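Briggs House Residents' Association
Minutes of the Meeting held 13/09/2021

1. Minutes of the previous meeting
The minutes of the April meeting were approved as written.

2. Laundry room
The managing agent, Hellent, reported that the change to card payment is complete. Residents holding unused tokens may return them to the office for a refund. It was agreed that items left behind will be kept for six days.
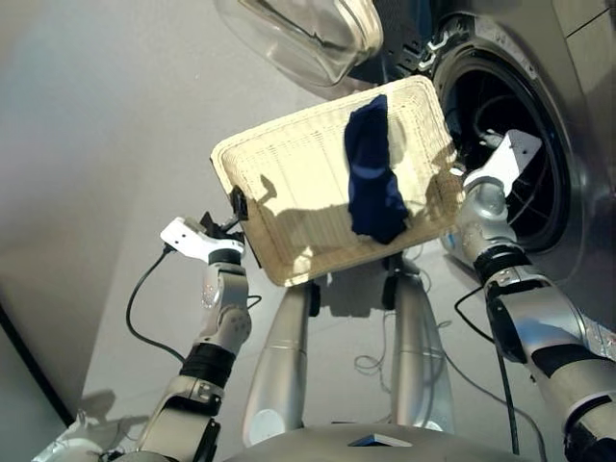 Woven basket with a dark blue cloth inside.

3. Parking
Two quotes were received for repainting the lines in the Duvthorpe Street lot. The lower quote, $710, was accepted. Cars must be moved the evening before work begins. Notices will be posted in both lobbies.

4. Budget
The sum of $500 was moved from the general account to the roof reserve. A request for $300 toward new planters at the front entrance was held over until the next meeting.
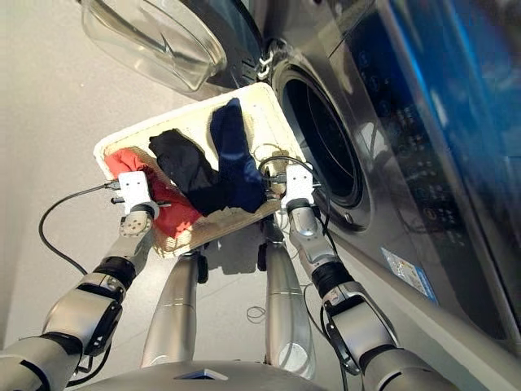 HOUSE RULES

5. Quiet hours
The washers may not be started after 9 p.m. A proposal to extend the hours on weekends was put to a vote and did not pass.

6. Other business
The lobby door is still slow to close. Hellent will contact the installer, Pliltska.

The meeting was adjourned at 8:40 p.m.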